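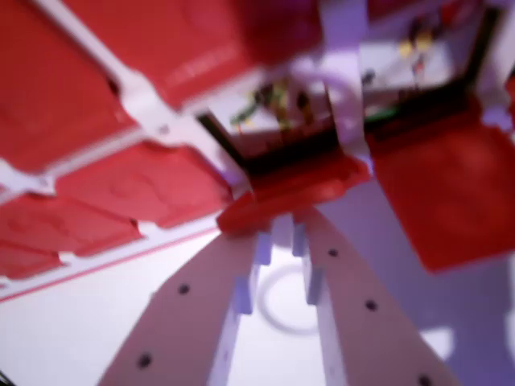
The Red Box

Dzintra Vanags had the grips in her hands by six in the morning, before the heat came on at Standov. She liked the first hour. The line behind her was off and she could hear the small motors when she moved.

The job was the flap. The fingers had to come up under it from below, nearly closed, open a little, take the edge and push it shut without bending it. Then the lid. She had done it 318 times. The order from Grasteline was for 3,000.

"You're rushing the start," Kanagaratnam said. He ran the training room and drank his tea standing up.

"I'm not rushing."

"Play it back."

She played it back. The fingers rose, the tips came together under the red plastic, and she saw it, a quick push upward that she had not meant to make. She marked the run as bad and began again.

By noon she had stopped thinking about her own hands. When she turned her wrist the arm turned its wrist. When she paused to scratch her ear with her shoulder, the arm waited under the flap. All of it was being kept – the waiting too.

"Does it learn that?" she asked.

"Learn what?"

"When I stop."

Kanagaratnam looked at his cup. "It learns what you do."

So she tried not to stop. She closed the flap and closed the lid, opened them both, backed off and came in again. The view on the wrist screen was always a blur that close, red on white, and she went mostly by feel and by the little jump in the left grip when the tip touched.

Her father had repaired radios at a kitchen table. He would let her hold the screwdriver and put his hand over hers, and he never told her what he was doing. She had known how to lift the back off a radio before she knew the word for it. She had not thought of that in years, and she lost the run thinking of it. The flap sprang out of the fingers. She marked it bad.

In December she reached 1,328. Grasteline wrote to say that was enough to try.

They cleared the bench and set the box down. Dzintra put the grips in their cradle and sat on her hands because they kept wanting to help. Kanagaratnam pressed the key.

The arm came down and then in low. It stopped just under the flap and stayed there.

"It's stuck," said the man from Grasteline.

"Wait," said Dzintra.

The arm tipped slightly to the left, the way she did when her shoulder came up to her ear. Then it straightened, opened its fingers, took the edge of the flap and pushed it shut. It closed the lid after that and backed away.

The man from Grasteline wrote something down. "What was that in the middle?"

Kanagaratnam looked at her.

"I can take it out," she said. "I'd need to do some of them over."

"How many?"

She thought of the mornings, and the motors before the line came on. "Let me look through them first," she said, and reached for the grips.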